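Chapter 9
Labelling and Coding on the Packing Line

After studying this chapter, the reader should be able to name the main parts of a labelling machine, explain how a label is released from its backing, and choose a method of date coding suited to a given pack.

9.1 Introduction

A pack that has been filled and sealed is seldom ready for sale. It must carry the name of the product, the contents, a batch code and, for most foods, a date. On small lines this work may still be done by hand. On larger lines it falls to a labelling machine placed after the sealer and before the case packer.

The Fevorik dairy at Randen will serve as our case throughout the chapter. When Maarten Geerts took charge of its packing hall, the yoghurt line had nearly 20 changes of label in a working week, and each change stopped the line for 19 minutes. A count of rejected pots made in June gave a total of 1,061, most of them with labels that were creased or set at an angle.

9.2 Parts of the machine

Self-adhesive labels are supplied on a reel of backing paper. The paper is drawn over a thin plate with a sharp edge, known as the peel plate. The label is too stiff to follow the paper round this edge and moves forward on to the pack, where a brush or roller presses it down. The used paper is wound on to a second reel.

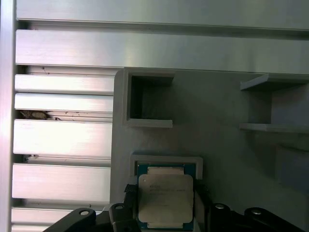

The speed of the paper must match the speed of the conveyor. Where the paper runs slower, the label is stretched and may tear; where it runs faster, the label will wrinkle. The Biris labeller at Randen takes its speed from a wheel resting on the conveyor belt, and the operator makes only small corrections.

Guide rails should be set before the label position is adjusted. Section 9.3 deals with this order of work in full.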